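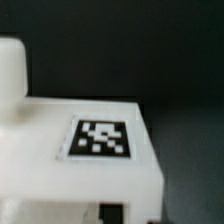 My first all-candidates night

Oct 20, 2020

I'm still wide awake so I might as well write this down while it's fresh. I went to the by-election debate tonight, in person, in an actual room with actual candidates in it, and I loved it so much I walked home the long way by the river just to keep thinking about it.

I've lived in Junirthorpe for most of my adult life and had never once been to one of these. I vote, I read the flyers, I complain about the potholes on Ternine Street like everybody else. But sitting in a curling club lounge on a cold night listening to people argue over a council seat? I always figured that was for people who wanted something. Well, maybe I want something now. I want the bus back.

They only let 24 of us in because of the distancing, and you had to email ahead for a chair. I'd sent mine at breakfast the day they opened it up, feeling a bit silly, and then got the very last spot! Everybody else watched on the livestream. The moderator told us at one point there were more than 200 on it, and a sort of murmur went through the room, which was lovely. For a by-election! In October!

It was masks on, chairs set far apart, windows open, coats on. I wore my big green parka and kept my hands up my sleeves the whole time. No coffee allowed, which hurt, but I'd stopped at Lại on the way and had a bowl of soup standing up at the window counter, so I was warm for the first half at least.

Colton Pelletier went first. I'd had him down as the smooth one from his signs (blue, huge, on every second lawn in Ulloron Heights) and he isn't at all. He dropped his notes, picked them up in the wrong order and just carried on without them. He talked about the arena roof and the water rates and he clearly knows the budget inside out. I don't agree with him on much. He thinks the town should wait on nearly everything until the province says what money is coming, and there were moments I wanted to stand up and wave my arms. But he answered what he was asked. When a man in the front row wanted to know if he'd raise taxes he said yes, probably, and here's how much he thought he could live with, and I've got to say I sat up a bit. I'd been all ready to be annoyed with him.

Then Solveig Björklund. Oh, she was good! She's a retired school bus driver and she talks like somebody who's used to being heard from the back seat. She had a map. A paper one, folded, that she'd drawn the old Route 31 on with a red marker, and she held it up and turned slowly so each side of the room could see it. The livestream people can't have seen a thing, but in the room it was great. She went stop by stop. The clinic, the high school, the apartments behind the feed store, out along Ternine Street and over the bridge. She said when the route was dropped in June everyone on council talked about ridership, and had any of them stood at the clinic stop at the end of the afternoon and looked at who was waiting?

I clapped. We'd been told not to clap. A few of us did it anyway.

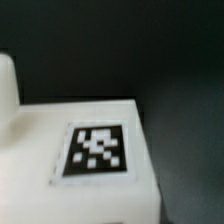

The questions were my favourite part. I'd expected ranting, and okay, there was a little bit of ranting, about a culvert, and it went on a while. I still don't totally understand the culvert. Something about whose side of the property line the grate is on, and a letter the town says it sent. Both candidates promised to go and look at it, and I'd pay money to be there for that.

But most of it was so thoughtful. A girl who said she was in Grade 11 asked why council agendas get posted as scans you can't search, and neither of them had a proper answer, and Björklund wrote it down on the back of her map. A young dad asked about the library hours. Somebody sent in a question from home about whether the by-election should even be happening this fall, with cases going the way they are, and I thought that might turn ugly. It didn't. Pelletier said he'd had doubts himself and that he'd stopped knocking on doors, and he leaves the flyer and phones afterward. Björklund said she stands at the end of the driveway and hollers. Big laugh for that, muffled by all the masks.

And then – I can't believe I'm writing this – I asked one. I had it on a card in my pocket from before I left the house and I'd pretty well decided to leave it there. The moderator asked if there was anything more on transit and my hand went up by itself. My voice came out about an octave higher than normal. I asked if they would support a trial of the route on weekday mornings only, using the smaller bus, and if so, would they bring the motion themselves or wait for staff to bring it. You each got 2 minutes to answer and I swear they both used every second.

Björklund said yes and that she'd bring it at her first meeting. I expected that. Pelletier said he'd want to see the cost of the driver's hours first, but that he'd ask for the number, in public, and if it came in under what they're spending on the taxi vouchers he'd vote for it. That's a real answer! I wrote it on my card word for word as near as I could get it, and I've stuck the card on the fridge. If he wins I'm holding him to it.

Afterward we weren't supposed to hang around, so of course everybody hung around in the parking lot, in little clumps with big gaps between, talking too loud. I had a good long chat with a woman from the apartments who's been walking to her shifts since the bus stopped. She does it in the dark both ways now. I'd only ever thought about the route as a nuisance for me, getting to my physio appointments, and I felt pretty sheepish. She said she'd been writing to the town all summer. I asked if I could see her letters, maybe put something together with her for the paper, and she said sure and wrote her number on my arm with my own pen.

(Must copy that out before I shower.)

Got home and told the whole thing to Dad over the phone, including the culvert. He used to go to these back when they had them in the old hall, with pie, and he wanted to know who chaired and did they keep to time. They did, mostly. He asked who I was voting for and I said I was leaning hard toward Björklund but I wanted to read Pelletier's water rate stuff properly first. He said the bottom of page one is usually where they put the part they'd like you to skip, so I'll start there.

Things to do tomorrow. Look up how you register to speak at a council meeting. Find the agenda for the next one, scan or no scan. Ask at work whether I can leave a bit early on advance poll day. Dig out a sign stake, if I end up wanting a sign, which I never have before and the thought of it makes me weirdly happy.

The river was right up on the stones tonight, and I could see my breath the whole way home. It's past midnight now and I've got an early start, so bed.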